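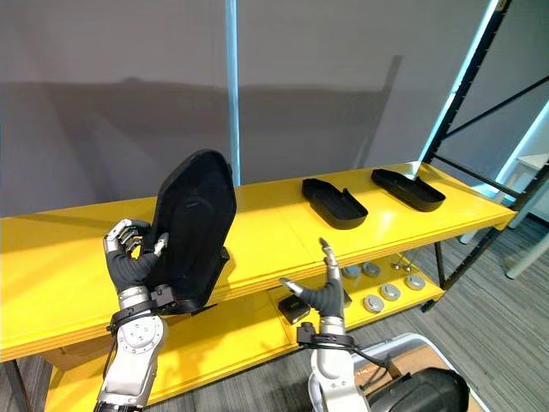 Black on yellow. The two colors treat the light very differently.

Why Are Some Things Shiny and Some Things Dull?
By Hashini Pathirana

Take a metal spoon and look at the back of it. You will see your own face, a bit wide and funny. Now take a woolen sock and look at it for as long as you like. You will never see your face in the sock. What is the difference between them?

To understand this, we must first speak about light.

Light comes from the sun, from a lamp or from a candle. It travels in straight lines and it is very fast. In one second it goes 300 thousand kilometers. When the light meets a thing, for example your spoon, a part of it jumps back. We say that the light is reflected. Some of this light arrives in your eyes, and then you see the spoon.

The ball and the floor

Imagine that you throw a ball on a smooth floor, a little to the side. You can guess where the ball will go. Now imagine many balls, all thrown in the same direction. They will all jump up and fly away together, like a flock of birds.

Next, throw the same balls on a pile of stones. One goes left, one goes right, one comes back and hits your knee. They fly everywhere.

Light does the same. On a very smooth surface it leaves in good order, and your eye can see a picture in it. This is how a mirror works. On a rough surface the light is thrown in all directions. Then we say that the surface is dull, or matte.

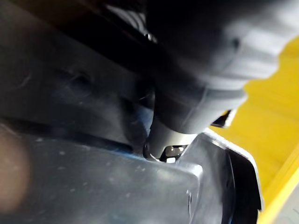 The dark grey surface is matte. The small metal part at the tip is shiny.

Maybe you touch a dull thing and you say, "But it feels smooth!" You are right to ask. The bumps can be so small that your finger does not notice them. Light notices them very well.

Water is a nice helper here. Find a dry grey stone and put some water on it. The water fills the little holes and makes a flat skin on top, so the stone begins to shine. When it dries, it is dull again.

And what about color?

The white light of the sun is a mix of many colors. People often name seven of them in the rainbow. A yellow thing sends back mostly the part of the light that looks yellow to us, and it keeps much of the blue. A black thing keeps nearly all the light. In July you can feel this when you wear a black shirt outside, and after a while it becomes too warm.
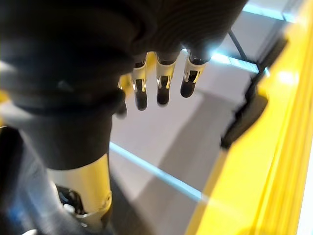
A black thing can still be shiny. Think of a piano, or of black shoes after somebody has polished them. The color says how much light is kept. The smoothness says in which way the rest of the light leaves.

Try it yourself

You need a piece of aluminum foil and a dark room with one lamp.

1. Look at the lamp in the flat foil. You see a bright spot.
2. Make the foil into a ball, gently, and open it again.
3. Look one more time. The bright spot is broken in many small pieces.

It is the same foil as before, only the surface has changed.

Words to remember
Reflect: to send light back.
Matte: without shine.
Surface: the outside of a thing.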